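Stiramden Community Kitchen
Gallery: The Sandwich Table

Published Friday, January 5, 2018

The Sandwich Table forms part of the lunch programme at the Stiramden Community Kitchen, which is housed in the former reading room on Bouazza Street. During the past year the programme provided 3,643 packed and plated lunches, of which 1,386 were sandwiches made to order. The remainder were soups, salads and hot dishes prepared in the main kitchen.

Visitors who wish to know more about the menu are referred to the noticeboard in the entrance hall, where the current list of fillings and allergens is displayed – it is revised each August.

The ham and cheese sandwich remains the most frequently requested item, with 357 orders in the autumn term alone. It is made on white bread with shredded lettuce and is offered open or closed. Guests who would like it without cheese should say so when ordering.

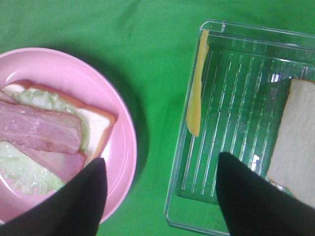
Ham and lettuce on white bread, with sliced cheese in the tray alongside.

Ingredients are brought out in small quantities and replaced from the refrigerator as required. Bread is delivered by the Trirnora Bakery on each morning of service and is kept in its wrapping until orders open. Lettuce is washed and shredded in the main kitchen. Ham and cheese are sliced there as well, and are not returned to the refrigerator once they have been set out.

The plates and trays belong to the Kitchen and may be borrowed by local groups on application. A standard loan is for 7 days. Borrowers are asked to wash all items in warm, soapy water and to dry them with a soft cloth, and to avoid scouring pads, which mark clear plastic. Tablecloths are lent separately and should be returned unfolded in the bag provided – the laundry service presses them before they are put away.

Groups preparing food for more than one sitting are advised to request additional trays, so that bread and fillings may be kept apart. The smaller room, known as the Nano Room, is also available for hire and has its own sink and worktop. Applications for both rooms and equipment should be made at the front desk.

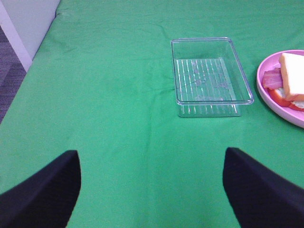 May a tray be used to store fillings overnight?
The trays are intended for serving only, and food to be kept overnight should be moved to a lidded container and placed in the refrigerator.

Further views of the dining room and the main kitchen are held in the general gallery. Requests to reproduce any picture on this page should be made in writing to the Stiramden Community Kitchen.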